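2021년 12월 30일 작업 노트 (Roker 라인, 소물 분류)

오전에는 Fultell 쪽 분류 작업을 어디까지 셀에 넘길지 다시 정리함. 지금까지는 Shufen Mao와 내가 교대로 손분류를 했고, 10월부터는 시뮬레이션에서 동작을 먼저 맞춰 본 뒤 현장에 내리는 순서로 바꿨다. 트레이는 칸 세 개짜리 그대로 쓴다. 위치를 바꾸면 손작업대 쪽 배치도 같이 바꿔야 해서 건드리지 않기로. 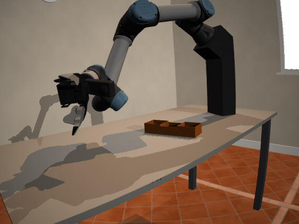 손분류 기준으로 한 교대에 대략 176개. 셀이 이 물량을 다 가져가도 사람이 빠지는 건 아니고, 한 명은 오분류 확인, 한 명은 보충과 기록을 맡게 된다. 문제는 기록이다. 예전에는 분류하면서 머릿속으로 세고 끝에 한 번 적었는데, 이제는 멈출 때마다 사유를 적어야 한다. 어제 교대 기록지에 정지 19건, 그중 사유란이 빈 것이 2건. 빈 칸은 내 것임.

칸 표시는 글자로만 한다. 색 표시는 조명에 따라 헷갈린다는 말이 있어 뺐다. 작은 물건이 서로 붙어 있을 때 집는 순서는 아직 미정. 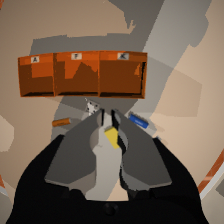

Dehua Xiao는 순서보다 재시도 횟수부터 정하자는 의견. 계속 다시 집게 두면 옆에서 지켜보는 사람이 결국 손을 넣게 되고, 그러면 정지가 걸려서 둘 다 일을 못 한다고 한다. 맞는 말 같아서 재시도 한도를 두고, 넘으면 건너뛰고 알림만 띄우는 쪽으로 초안을 씀. 남은 것은 교대 끝에 손으로 처리.

오후에 Kamlesh Malhotra와 교대 인계 항목을 손봄. 인계표에서 "분류 수량"은 빼고 "건너뛴 물건", "손으로 처리한 물건"을 넣었다. Shufen은 손이 덜 아픈 건 좋은데 서서 보는 시간이 길어졌다고 함. 확인석에 의자 신청함.
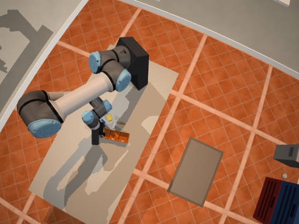
작업자 위치도 정해야 한다. Zhiqiang Yuan은 확인석을 트레이 바로 옆에 두자고 했지만 나는 반대. 그리퍼가 칸막이 통 왼쪽 끝에 가 있을 때 팔 그림자가 작업면 아래쪽 절반에 크게 걸린다. 현장 조명도 비슷하면 옆에 앉아도 물건이 잘 안 보일 것이다. 조명 위치부터 보고 다시 얘기하기로 함.

다음에 할 것: 알림 문구 확정, 인계표 인쇄, 100개 묶음으로 한 번 돌려서 건너뛴 물건 목록 뽑기.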